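I nearly skipped the Grenley open day. It was a Thursday, it was drizzling, and the email had said "light refreshments," and in my experience that means one plate of crackers. But Mafalda Abreu had an extra pass and a car with working heat, so off we went, and I'm so glad I didn't stay home with my laundry!

Grenley, if you haven't run across them, is the old mill building out past the rail yard that got carved up into small workshops. There are 12 tenants now (it was three when I first wrote about the place), and once a year they all prop their doors open and let people like me wander through asking silly questions.

## Getting in

Parking was a mess. The lot by the loading dock was full before ten and we ended up on a grass verge with one wheel in what I'll politely call a puddle. Signs pointed us around the back, up an outside staircase, through a fire door and into a hallway that smelled strongly of sawdust and coffee. Somebody had taped paper arrows to the floor, and half of them had already been kicked sideways, so we saw the boiler room first. Very nice boiler room.

Albertina Amaral was at the sign-in desk handing out maps drawn by hand and photocopied a bit too dark. Keep yours if you get one. Mine is on the fridge.

## The ground floor

We started at Varnum, who make table tops and shelves and not much else. I could have stayed all morning. They had boards stacked by color from almost white to nearly black, and you were allowed to touch everything (my favorite words at any open day). Lourenço Matos let us try hand-sanding an offcut through the grits, and mine went from fuzzy to silky in the time it took Mafalda to eat two cookies. Yes, there were cookies! The refreshments were a lot better than advertised: cookies, orange slices, and a big pot of soup that showed up at noon.

Next door was Abugri, the bag people. They do messenger bags and some lovely little zip pouches. I bought one for my chargers and adapters, which until now have lived at the bottom of my backpack in one giant knot. It cost me 20 dollars and I've already stopped swearing at airports, or I will have by my next trip.

The bookbinder was closed, sadly. There was a note on the door about a sick dog. I hope the dog is okay.

## Upstairs, with the phones

After soup we climbed to the second floor, mostly for Skavell. They share the long room on the east side, where the phone and tablet benches are, and Mafalda wanted to ask about her battery, which drops to nothing by mid-afternoon. Soon-im Min was giving short talks on cables and ports, maybe 15 people squeezed in at a time, and she was terrific. I now know that I've been coiling my cords far too tight for years. Big loose loops from here on. She also says to hold the plug and leave the cord alone when you unplug, and I could feel the whole room looking guilty.
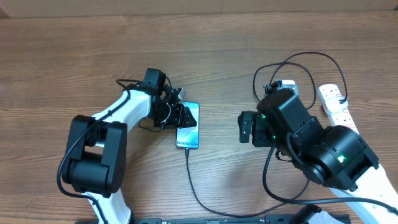 *Galaxy S24+ on the wood table, cable in the bottom.*

I got a bit stuck on that table, to be truthful. The grain runs in long warm brown streaks, and after my morning of sanding I had Opinions. I asked Chun-yin Yuen whether it had come from the Varnum folks downstairs and he laughed and said it was older than the lot of them. Then I got a nice lecture on wax versus oil, which I half followed.

Mafalda's battery, by the way, is at 62 percent of what it was when new. She's getting it replaced. I'm putting that in writing so she has to.

## Bits and pieces if you go

- Bring cash. The card reader at Abugri was sulking, and I had to borrow from Mafalda.
- Go up the back stairs early. By one o'clock there was a line down to the yard.
- The restroom is on the ground floor only, past the boiler.
- Wear shoes you don't mind getting dusty. My black sneakers are now beige.

We left at three with my pouch, my sanded offcut and a photocopied map. The offcut is under my teapot as I type. I want to go back for the bookbinder, and Albertina told us she opens on Saturdays if you knock loudly enough.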